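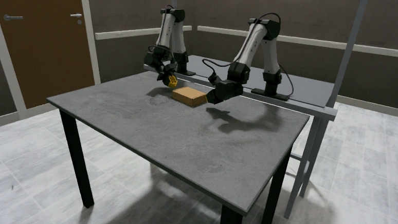
Why is hardness reported as calcium carbonate when the water may contain very little of it?

Calcium carbonate is a reference substance. Calcium and magnesium ions both contribute to hardness but have different atomic weights, so each is converted to the mass of calcium carbonate that would supply the same number of moles. The results can then be added and compared between samples.

Unit 3: Total Hardness by EDTA Titration

Definitions. Total hardness is the sum of the calcium and magnesium concentrations, expressed in mg/L as CaCO3. Carbonate hardness is the part matched by bicarbonate and carbonate alkalinity. Any remainder is noncarbonate hardness. When alkalinity exceeds total hardness, all of the hardness is carbonate and the noncarbonate term is zero. Do not report a negative value.

Water below 60 mg/L is classed as soft in these notes. Supply reports use several other scales, and the scale should be named with the result.

Chemistry. EDTA forms a one-to-one complex with both metal ions. At a pH of ten, the indicator Eriochrome Black T binds a small share of the magnesium and turns the solution wine red. EDTA takes up free calcium first, then free magnesium, and finally removes magnesium from the indicator. The color at the endpoint is blue, with no reddish tinge remaining.
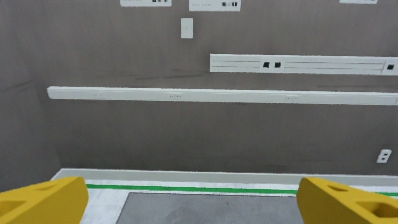

A sample with calcium but almost no magnesium gives a poor endpoint. The usual remedy is a small amount of the magnesium salt of EDTA in the buffer. It adds metal and complexing agent in equal amounts, and no correction is needed.

Calculation. For a titrant standardized so that one milliliter is equivalent to one milligram of CaCO3:

Hardness (mg/L as CaCO3) = (A - B) x 1,000 / V

A = titrant used for the sample, mL
B = titrant used for the blank, mL
V = sample volume, mL

If the titrant is not exactly at this strength, multiply by the factor found in standardization.

Interferences. Copper, iron and manganese can block the indicator or blur the color change. Calcium carbonate may precipitate if the buffered sample stands too long. Finish the titration within five minutes of adding the buffer.

Problem set 2 uses the Skulonstead well data. Show units at every step. Questions on the blank correction go to Themba Pillay, and all other questions to Cinzia Fabbri.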